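Drisberg Kraft Tape Dispenser, 500 mm Model

I pack outgoing parcels on a bench in a rented unit and replaced a worn hand roller with the Drisberg in June. Water-activated tape only. Narrower rolls need the spacer, sold separately.

Feed and cut

Tape length is set by a lever with 19 stops. The stroke is even and the cut is square up to stop 15 or so. Past that, the strip leaves the blade with a slight angle. Meng tape feeds cleanly. The reinforced Kesach roll jammed twice in 101 pulls, both times at the brush.

Wetting

The bottle drips at a steady rate, but the brush needs a soak before first use. Heavier tape wants the heater plate, which adds 21 minutes of warm-up.

Seal quality

On plain brown cartons with the flaps meeting at a center seam, one strip holds. Softened corners on reused boxes are harder, and I still add a second strip across each end.
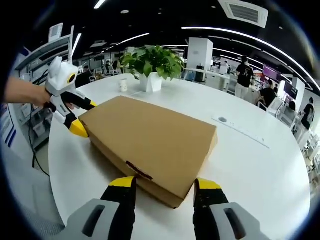 Verdict

Better built than the Flalska at a similar price. The blade guard rattles. Buy the spare brush with it.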